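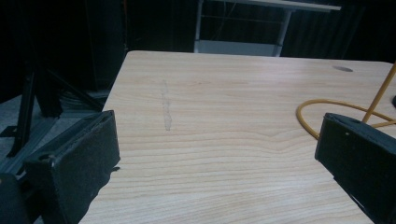
Can a robot clean up after dinner yet?

Sort of. Wiping a table sounds easy – you've done it half asleep. A robot has to find the mess first. Is that gray streak dirt, or is it just part of the wood? Should it wipe around a cable or move it?

At the Stoltstead lab, a robot named Brulon tried to wipe a table 200 times. It missed spots in 117 of them. "And that was one table it already knew," says Retno Rondonuwu, who ran the test.

So when an ad promises a robot maid by January, ask to see it do your kitchen. Until then, grab a sponge.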